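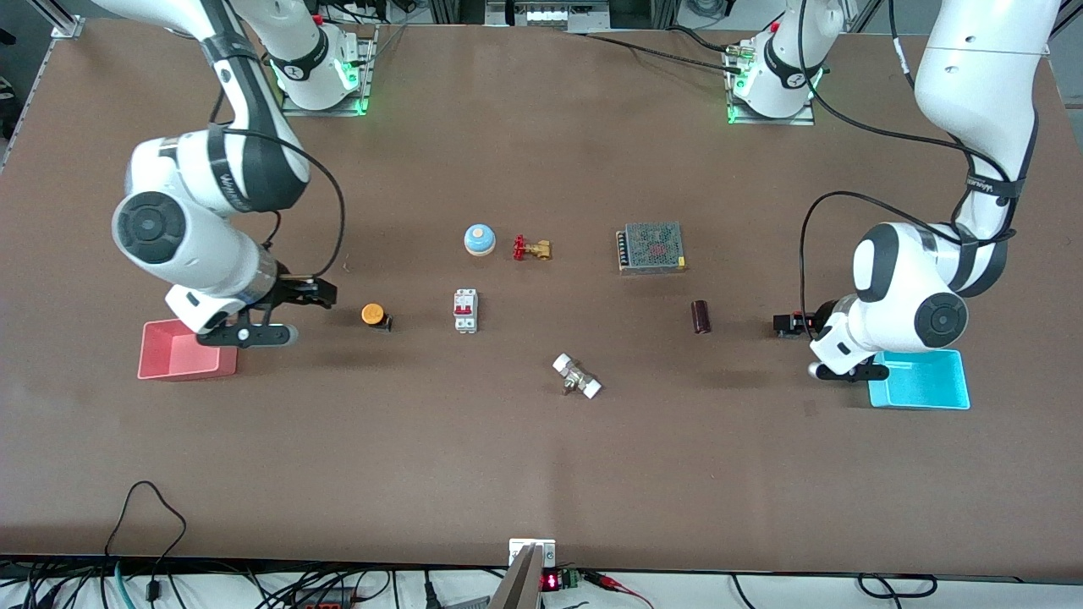

About us

Welcome, and thank you for stopping by. We are Gramimari, a small company in Imdale that helps other people work safely and sensibly alongside robots. We write working rules for robot benches, we check the benches against those rules, and we teach the people who use them. We have been at it for nine years now, and there are 29 of us, if you include the three who only come in for the teaching weeks (and we always do, as they bring the best biscuits).

Most of our customers are not big factories. They are colleges, repair firms, sorting rooms and small workshops who have bought one or two arms, bolted them to a table and then wondered, quite reasonably, what they ought to write on the wall. The published safety standards are excellent and we lean on them every day, but they are long, and they are written for people who read standards for a living. Somebody still has to sit down and work out what they mean for a brown tabletop with two arms over it, a bin on either side and a handful of electrical parts waiting to be picked up. We rather enjoy being that somebody.

How we began

Gramimari was started by Shahla Alipour, who had spent a good part of her working life fitting control panels and had grown tired of finding the safety notes for a machine in a drawer, still in their plastic wrapper. Her first set of rules was written for a single arm in a college workshop. It ran to four pages, and the technicians there asked if she could make it two. She did, and it was better for it, and we have tried to write short ever since (this page may not be the best proof of that!).

Krishnamoorthy Pai joined in the second year to look after the inspections, and he is still doing so. If you book a visit from us, it is very likely Krishnamoorthy who will ring you beforehand to ask how wide your door is, where your main switch is and whether there is anywhere nearby to park. He asks a great many questions. Please be patient with him, as the visit goes much more smoothly afterwards.

What we do

Our work falls into two halves that tend to run into each other.

The first is the Naciri code, our own book of bench practice. It covers two-armed and one-armed tabletop work: how the table is laid out, how parts are set down and taken away, how cables are led, who may start the arms and who must be told. It is written in plain words, and every rule fits on a card you can hold in one hand. Customers get the full set and may change the wording to suit their own place, so long as they tell us what they changed. Some of our best rules started life as a customer's crossing-out.

The second is Clotar, our checking service. We come to you, spend a day or so at the bench, watch the work being done the way it is usually done, and leave you with a written list. We mark each point as something to put right before the next run, something to put right when you can, or simply something to think about. We do not give scores or stars. People have asked for them, and we understand why, but a score tends to get framed and a list tends to get used.

Between the two, our records now hold 3,642 separate bench checks. Krishnamoorthy has read every one of them, and refers to them at lunch.

A taste of the code

Visitors to this page often write to ask what our rules are really like, so we thought we would set out a few of them. These are from the section on sorting mixed parts with two arms, the sort of job where a push button, a small brass valve with a red handwheel, a circuit breaker and a capacitor may all be on the same table.

Keep one bin to each arm, and make the bins different colours. A salmon-pink one and a bright cyan one do very nicely. It is far easier to say "pink side" across a room than to argue about whose left we mean, and when you stand facing a pair of arms, the robot's right is on your left. We ask people to use the robot's own left and right in all written notes, and the bin colour when speaking aloud.

Set parts down with space between them, in the middle of the table where both arms can be expected to work. A part that stands up, such as a capacitor, should be stood on its base by hand and let go of properly before you step back. Long fittings may lie at whatever angle they like. We do not ask for neat rows, as real work seldom arrives in neat rows and the arms had better get used to it.

Any capacitor or power supply used as a sorting part must be discharged and disconnected before it comes near the table, and somebody must sign for it. We are quite stern about this one. A power supply has a row of screw terminals and a metal gripper finger is a fine conductor, so check what your own fingers are made of and write it on the card.

Hands come off the table before the arms are started, and stay off until the person in charge of the run has said "clear" and had it said back. A lit ring at the base of an arm is helpful, but its colours mean different things on different makes. Write down what each colour means on yours and pin it where the person at the table can read it. Never let a light stand in for the spoken word.

Cables that travel along an arm need enough slack to follow it, and no more than that. Move the arm slowly through its whole reach with somebody watching the cable and nothing else. Cables along the front of the table should be led down and away, and a loop that has found its way up on to the working surface goes on the list to be put right. The same goes for open terminal blocks and small displays mounted at the front edge: give them a cover or move them back, as that is just where a person leans.

Leave a strip of clear table at the front. People will always want to put something down there, a mug or a screwdriver or a telephone, and the rule is simply that they may not.

Teaching

We run our bench course 3 times a year at Imdale, with the longest one in April. It is meant for the people who stand at the table, though managers are warmly welcome and usually go home with the most notes. The mornings are for reading and talking. In the afternoons everyone takes a turn at being in charge of a run, at placing parts, and at watching and keeping quiet, a job that is harder than it sounds for some of us. There is no test at the end. We do ask each group to write one new rule together and to try to persuade the rest of the room that it is worth having.

We also lend out the cards to schools and colleges without charge. Postage is on us, and if they come back a little dog-eared we take it as a compliment.

How we try to behave

We hold ourselves to some rules too. We do not sell robots, grippers or guards, and we take no fee from anyone who does. If we find something wrong at your bench we tell you on the day, in person, before we write it down. When a rule of ours turns out to be a poor one we withdraw it, write to everyone who holds the code and explain what changed our minds. The present edition of the Naciri code was agreed on 10 November 2019, and the slips that have gone out with it since are all free for the asking.

Getting in touch

The kettle is generally on, and we are glad to see people at Imdale if they let us know first. For course places and cards, ask for Shahla. For a Clotar visit, ask for Krishnamoorthy, and have a tape measure handy – he will want to know about that door.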